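**Kitchen breaker trips when two appliances run together - what can I do?**

Posted by Skarnitz

Good evening to all. We moved in January to an apartment where the kitchen is nice but the electrical part is old, I think. When I use the air fryer oven and somebody puts bread in the toaster, after one or two minutes everything on that wall goes dark. The refrigerator continues to work, so it must be on another line.

I have already tried a different outlet on the same wall, with the same result. Each appliance alone gives no problem. The breaker has the number 20 on it, if this helps.

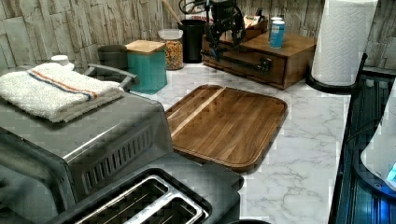

*The counter with the oven and the toaster.*

My landlord is friendly but slow. Before I write to him I would like to understand if this is a fault or if it is simply normal. Also I wonder if I can buy a power strip of good quality and solve it like that. Thank you in advance for your patience with my English.

---

**Omiden**

It is normal. Too many watts on one circuit. Don't use the power strip, it changes nothing for the breaker and it can get hot. Make the toast first.

---

**Paredes**

I had the same situation in my last place, so I will try to explain it a little more slowly.

A breaker of 20 amps on 120 volts can give 2,400 watts, but for a long load you should stay lower. Turn your appliances around and look for the small label with the watts. A toaster is often near 1,000, and an oven of this type can be much more. Add the two numbers and you will probably see the answer by yourself.

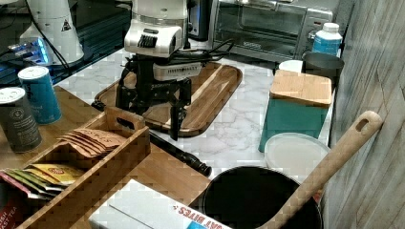
After that, make a small map of your kitchen. Switch off one breaker, go around with a lamp, and write down which outlets are dead. It took me one Sunday morning, and I discovered that the outlet beside my window belonged to the dining room - so the toaster went there and the trouble was finished. Two outlets on the same wall can be on the same line, this is why your test did not help.

If the breaker trips also with only one appliance, or if the outlet feels warm or smells, then stop using it and write to the landlord the same day. An electrician should look at it. Please do not let anybody put in a bigger breaker without checking the wire. Mine was 14 gauge, and this wire is not for more than 15 amps.
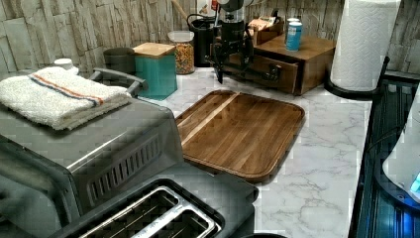
Can I use an extension cord to reach an outlet on the other circuit?

For one time, with a short and heavy cord made for such a load, it will work, but for every day I would move the toaster instead. Most toaster manuals say to plug directly in the wall.

---

**Ovow**

Same problem here with kettle + microwave. We just take turns now. My landlord said he will add a line, this was 4 years ago.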